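Minutes of the Opening Committee, Forkwood Hotel Restaurant Project
June session, called to order at 2:00 p.m.

**1. Minutes of the previous session**

The minutes were approved as circulated, with one correction: the lease for the rear patio is held by Gestmont, and the earlier reference to a sublease is struck.

**2. Dining room and bar**

Gestmont reported that the final seating plan provides 347 square meters of public area, including the bar and the private room. The building department has accepted the revised exit route past the coat check. The committee agreed to keep the bar open to walk-in guests at all hours of service and to take reservations for the dining room only.
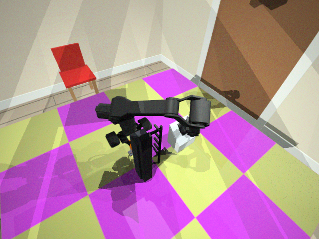
*Robot arm with white cube on checkered floor mat*

**3. Menu**

The kitchen presented the opening menu for Yupanqui, the ground-floor restaurant. It consists largely of Peruvian coastal dishes, with a short list of grilled meats. Members asked that the ceviche be offered in a half portion at the bar. The kitchen agreed and will return with a price. The duck with rice remains on the menu for dinner service only. A proposal to add a weekend brunch was deferred until the restaurant has completed its first season.

**4. Suppliers**

Trukero will deliver fish and produce each morning before 7:00 a.m. through the side entrance. The committee approved the delivery terms, subject to a written procedure for rejected goods. Roughly 443 place settings have been ordered; the glassware order is still open, and the bar manager is to confirm stemware quantities before the next session.
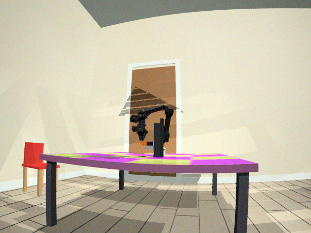
Question from the floor: Will hotel guests be able to charge meals at Yupanqui to their rooms?

Reply: Room charging will be available at dinner from the first night, and at lunch once the two billing systems have been joined.

**5. Staffing**

Two sous chef positions remain unfilled. Interviews are under way. Training for servers will begin after the service manual has been approved.

**6. Actions**

- Kitchen: half-portion price for the ceviche
- Bar manager: stemware quantities
- Gestmont: signed copy of the patio lease
- Trukero: draft procedure for rejected goods

The session was adjourned at 3:40 p.m.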